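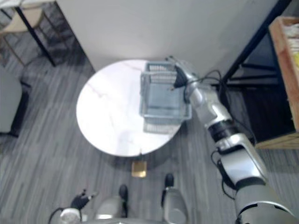

When I moved to Trelstead I could read an English newspaper without a dictionary, and I thought the language would be the easy part. Then my neighbour Verna told me I must come round for tea some time, and I went the next day at five o'clock with a cake.

She was very kind about it. She put the kettle on and we ate two slices each, but I could see from her slippers that she did not expect me.

At home, if a person says come, you come. My aunt Štefánia would be offended if you waited until July. In English there is a small difference between "you must come round" and "are you free tomorrow?", and I needed almost a year to hear it. The first one is a friendly noise. The second one has a time in it.

I have the same trouble with "not bad". Gus at work says it about everything, about his holiday, about soup, about a report of 182 pages that I had finished the night before. I was sad all afternoon until Kenji explained to me that from Gus it is high praise.

I keep these phrases in a notebook now. Last week I added "I might pop in later", which I still do not understand completely. Ezekiel said it to me and I stayed at home the whole evening. He did not pop in.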